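Ticket 305: label printer feeding blanks, then printing half size
Posted 1/24/20 by Avetti shop desk
3 comments

Status: open (was closed, reopened same afternoon)
Kit: Zeltberg desktop label printer, USB. Pramotano stock program on the back office PC. Courier labels come from the Chidiac site as PDFs.

Problem as first logged

Printer feeds one blank label before every printed one. Started this morning, was fine last night. Then after lunch the courier labels came out half size, squashed into the top left corner. Barcode too small for the driver's scanner, he tried it and gave up. Friday post is the big one so this needs sorting today please.

Price tags from Pramotano also affected but differently. Tags print full size, blank in between. Courier labels small AND blank in between. So possibly two faults not one.

Stuff waiting on tags: the necklaces, the bead strings, the watches, all the boxed bits. None of it can go on the shelf unpriced.
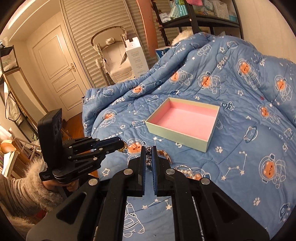 Step 1. Turned it off and on

Off at the wall, counted to thirty, back on. No change. Still a blank each time. Swapped USB port from front of PC to back. No change. Light on the front is steady green so it thinks it's happy.

Step 2. Roll

Took the roll out and put it back. Guides were loose, pushed them in snug. Ran the feed button on its own, no PC: stops in the right place, one label per press. So the printer can find the gap when left alone. Put in a fresh roll from the same carton to be sure. Same again.

Cleaned the little sensor window with a dry cloth. Bit of sticky gunk on it, looked promising. Wasn't that.

Step 3. Settings

Opened printer preferences. Label length was set longer than the labels we use. Don't know who changed it or if it was the overnight update, the PC had restarted itself and was sat at the login screen this morning. Put the length back to what's written on the carton. Printed a test tag. No blank!! Printed several more. All fine.

Closed the ticket at this point. Too soon.

Step 4. Courier labels still small

Chidiac PDF comes up right on screen. Print box says "Fit to page". Changed to "Actual size". Prints big now but the bottom line of the adress is missing. Changed paper size in the print box from A4 to the label size, which wasn't in the list, had to add it by hand. Whole label prints now but the barcode looks furry.

Checked the resolution. Pramotano has the printer down as 300 dpi. Windows had it on the lower one. Set both to 300. Barcode sharp. Phone scanned it first go, haven't had the driver back to try his.

Step 5. New message

Pramotano now says "Error 74, template does not match device" when printing tags for anything in the Watches category. Other categories print. Help page for 74 says reinstall the template. Reinstalled it. Message goes away until you close the program, then it's back.

Only thing I can see different about Watches is it uses the long tag with the fold-over tail, everything else uses the plain small one. So my guess is the long template is still holding the old label length from before step 3. Can't see anywhere to edit it, the button is greyed out on the shop login. Needs the admin one.
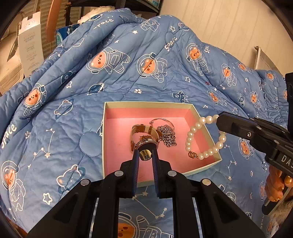 Watch with cream and brown strap, box with pink inside.

Workaround for now

- Watches: write tags by hand, stock code first then price. Keep a list so they can be done properly after.
- Everything else: print as normal.
- Courier labels: Actual size, pick our own paper size, do NOT touch Fit to page. You have to pick it every time, it doesn't remeber.
- If blanks come back, look at label length in preferences before anything else. Don't bother with the roll.

Still to do

Get admin login and fix or rebuild the long template. Find out if the update can be stopped from putting settings back. Make the label size the default for Chidiac PDFs so we're not choosing it each time. Order another carton, we've wasted a fair bit of this one on tests. If Zeltberg want the printer back it can't go until February, too busy before then.

Comments (3)

Shop desk: Driver's been, his scanner took all the new labels. Courier side can be ticked off.

Back office: Had the small labels thing as well on the other PC, same fix. Paper size had gone back to A4 there too so I think it is the update.

Shop desk: Ok. Leaving open for the watch tags only. Admin login asked for, no answer yet. Handwritten ones are in the top drawer with the list.

Share (0)
Contact the Avetti help desk | Back to top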